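The first gripper I tried had two fingers and the grip of a nervous waiter. The second had three and squeezed like my uncle at a wedding. By Thursday I was on my fourth, it was past seven in the evening, and I still hadn't touched a single real dish!

That's life at Deltesine, where Bình Tô and Bình Lục (yes, both Bình, and everybody just uses the last names) try out robot hands in a simulator before they spend money on metal ones. They'd agreed to let me sit in for a few days, provided I kept my coffee off the desk.

The job sounds easy. Get an arm to do little chores at a kitchen sink, swap the hand on the end of it, and see which hand copes best. Each one gets 30 tries at every chore, and the controller stays the same so you can blame the fingers fairly. Lục likes a slim hand from Veveseo, which slips in behind things nicely but lets go of bowls as if they'd insulted it. Tô is a Declercq man. His favorite is chunkier and slower, and it scored 18 on the bowl chore the night I watched, against 37 minutes of him muttering at the screen.

I asked why they start with sinks. "Walls on every side," Tô said. "Come in at a bad angle and your wrist hits something long before your fingers get there." He had me steer for a while with a hand controller called Flakside, and I found out what he meant inside a minute. I'd line up the fingers beautifully, then clobber the faucet with a part of the arm I'd forgotten I was driving.

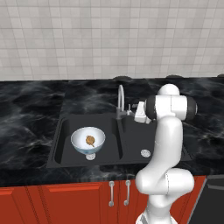 Page last changed: Thursday, 4:18 p.m.

With a white bowl in the left basin and the gripper over by the faucet lever, you get a feel for how far the hand has to travel between one chore and the next. The elbow needs room too, and I kept forgetting the elbow.

My own favorite, for what it's worth, was the Declercq. It's a bit of a brick, but I could tell where its fingers were going, and I'll take that over speed any day. Lục thinks I'd change my mind after 400 more tries, and he's offered me the chair again in April. I've said yes, so long as somebody moves that faucet!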